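Subject: Re: [nesden-hall] Tomato sauce and the sausage sizzle
Date: 1 February 2024

On the list, someone wrote:
> Classka has put its catering bottles up again. Can we go
> back to the big tin and a ladle, like we did in December?

We can, if whoever suggested it washes the ladle. I found it behind the urn last week with a skin on it that may date from 1888, same as the hall.

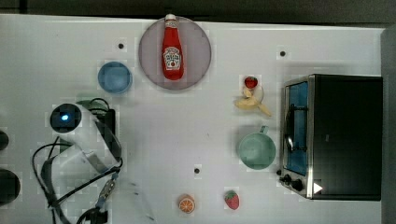

My own view is that 6 squeeze bottles will see us through a market day. We sold 89 sausages last time and ran out of onion well before we ran out of sauce. The Jutent brand is cheaper but pours like cordial, and I have the shirt to prove it.
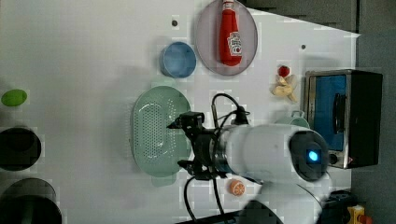

Ketchup bottle on its plate, colander nearby.

Mujić Smallgoods will do the snags at the old price if we order about 70 by the end of the week. Bread is still unclaimed. Whoever brought the wholemeal, thank you, the magpies enjoyed it.

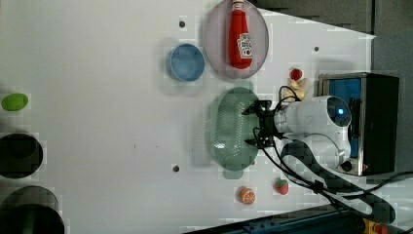 Does the sauce go on before or after the onion?

After. Onion sits on the bread, snag on top, sauce last, and any further correspondence can go to the Nesden council.

Roster is on the hall door. The pen isn't, so bring one.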